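Estov lane-follower – track runs, README

Hi, and thanks for downloading this. I'm Roald Rønning, I put the set together, and most of the mistakes in it are mine. If you only read one part, read the part called "The drift fault", because if you train on the bad runs without knowing about it you'll get a robot that steers itself off the side of a running track. We have one of those already and you don't want another.

What's in it

Forward-camera stills and wheel logs from Estov, a small four-wheeled robot we drive up and down athletics tracks. The job sounds simple. Estov picks a white lane line, keeps it where it's supposed to be in the view, and follows it to the end of the straight. We started with this because lane lines are long, bright and boring, and I wanted something boring to debug on (ha). The runs were recorded at Skolthorpe, on the straight beside the grandstand, over a few weeks in May.

There are 60 runs. 39 of them are clean, and I'd be happy for anybody to use them for anything. The others are affected by the fault to some degree, and I've kept them in on purpose, in their own folder. More on that in a minute.

Each run folder has:

frames/ – the stills, JPEG, numbered from zero
wheels.csv – left and right wheel speed, commanded and measured
steer.csv – what the follower thought the line was doing, and what it asked for
notes.txt – whatever I typed on the day, spelling not guaranteed

The stills are compressed harder than I'd like. I set the quality low early on to save space, forgot about it, and by the time I noticed we had most of the set. Far-off detail is mushy. For line following it doesn't matter much, but please don't try to read anything off a distant building.

The drift fault

OK, so this is the big one.

On a good run, Estov locks on to one line and stays with it. On a bad run it locks on to the right line, drives along nicely for a while, and then slowly starts to lean to the right. There's no twitch and no obvious moment when it goes wrong. If you're walking behind it you think you're imagining it, and then you look down and the wheels are over the next lane. The worst run ended with the robot across the outer edge line and into the rough stuff beside the track, still pushing, with the follower reporting a confidence of nearly one the whole way. That confidence number is what really bothered me. I can live with a robot that's lost and knows it.

Ingegerd Brekke was on the stop button for that one. She hit it, and the robot kept going. We'll get to that too.

My first theory was wheels. We'd swapped the right front motor the week before, and a tired motor on one side will pull you over just like that. I spent two evenings on it. Commanded and measured speeds match on both sides in every bad run, so the robot was going exactly where it was told to go. You can check this yourself in wheels.csv, and I'd kind of love it if somebody did.

My second theory was the camera mount working loose. I put paint marks on the bracket and they never moved. 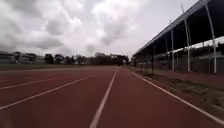 What I should have looked at first was the line picker. The follower runs a detector over the lower part of each still, gets a handful of candidate lines, and scores them on width, brightness and how well they agree with the line from the step before. That last bit is there to stop it jumping between lanes. The trouble is in how it agrees. When two lines run toward the same point in the distance, their far ends are nearly on top of each other, and my score gave as much weight to the far end as to the near end. So the picker could take the near half of the right line and the far half of its neighbor, average them, and call the result a very good match. The next step it compared against that average. And the next. A few pixels each time, always toward whichever neighbor was brighter, and on that straight in flat light it was usually the one on the right.

Nothing ever jumped, so the jump check never fired. I wrote that check and I was pretty proud of it.

You can see it happening in steer.csv if you plot near_offset and far_offset together. In a clean run they wander around each other. In a bad run far_offset peels away first and near_offset follows it, usually within a couple of seconds. Once you know the shape you'll spot it everywhere.

The fix, such as it is

Version 7 of the follower does two things differently. It throws away the far third of every candidate line before scoring, and it keeps a slow memory of the line as first picked, so it's comparing with where it started as well as with the last step. If those two disagree by more than a lane's half width, it stops and complains.

I replayed all the bad runs through it. Every one of them now either holds the line or stops. I want to be careful about what that means, though: a replay can't steer. The stills were taken from wherever the old follower drove the robot, so all I can say is that the new picker makes a better choice when it's shown the same pictures. We've done some live runs since and they looked fine to me, but they aren't in this release and I'm not going to lean on them here.

The stop button

This is the part I'd ask you to read even if you couldn't care less about lane lines.

The stop was a radio remote talking to the same Backlund board that runs the steering loop. The board read the button once per loop. On the worst bad run the loop had backed up, because the follower was writing every candidate line to the card (my debug setting, left on), and the button press sat in a queue behind a lot of file writing. Ingegerd pressed, waited, pressed again, and then ran after it and pulled the battery lead. By her count it was four seconds. It was moving at walking pace and there was no one else near it, so all we got out of it was a scuffed bumper and a fairly sharp conversation.

Her position, which I'm writing down because she was right, is that a stop that goes through software is a request. We now have a separate receiver that cuts motor power with a relay, and it doesn't ask the Backlund board for an opinion. There's also a watchdog that drops the relay if the loop goes quiet. We test both at the start of every session, wheels off the ground, before the robot touches the track. If you build on our code, please don't use the old remote script. It's still in the repo as stop_old.py because something else imports it and I haven't untangled that yet. Sorry.

House rules we added afterward, copied from the sheet in the robot's box:

Relay stop tested before the first run and after any battery change.
Debug writing off unless the robot is on the stand.
One person walks with the robot and does nothing else.
No runs while anybody is training on the track, in any lane.
If it leans, stop it. Don't wait to see if it comes back.

That last one is aimed at me. I have at least three notes files that say "leaning a bit, let it run."

Labels

Clean runs have a hand-drawn line label on every tenth still. I drew them in Plendano, the label tool we use for everything, as two points: one where the line leaves the bottom of the picture and one where I stopped trusting my eyes. That second point is a judgment call, so please don't treat it as the true end of the line. When I went back and redid a batch of 1,000 labels, the near points landed almost where they had before and the far points moved by about a finger's width on my monitor. Terrible unit, I know, but you get the idea. Score on the near end!

Bad runs have the same labels plus a drift_start mark, meaning the first still where I could tell from the plot that something was off. I marked those by eye as well. Ingegerd did a handful separately and she tends to call it earlier than I do.

Things I know are wrong or missing

The straight was always driven in the same direction. If your model learns that there's a grandstand on the right, I can't stop it. Mirror the stills if you're worried, and remember to flip the steering sign too (I forgot, lost a morning).

There's no night, no snow and no hard sunshine with sharp shadows. I'd expect shadow edges to fool the old picker badly and the new one a little.

Timestamps in the first few runs come from the board's clock, which reset itself on every power-up. The order is right, the times are nonsense.

steer.csv says "confidence" at the top of column five. It's a match score between the picker and its own recent history. I've left the name alone so people's scripts don't break, but please don't show it to anyone as a probability.

A couple of runs stop short for no recorded reason. They're in the clean folder because everything up to the stop is good.

Using it

Start with the clean folder, hold out whole runs and never single stills, since neighboring stills are close to identical. If you want to test a drift detector, the bad folder is what it's for, and I'd be really happy to hear how early you can catch it. My own check is simple and slow and I'm sure it can be beaten.

Code and data are free to use, just mention the Estov project somewhere. Bug reports go in the issue tracker. If yours is about a stop not stopping, put STOP in the title and Ingegerd will see it before I do.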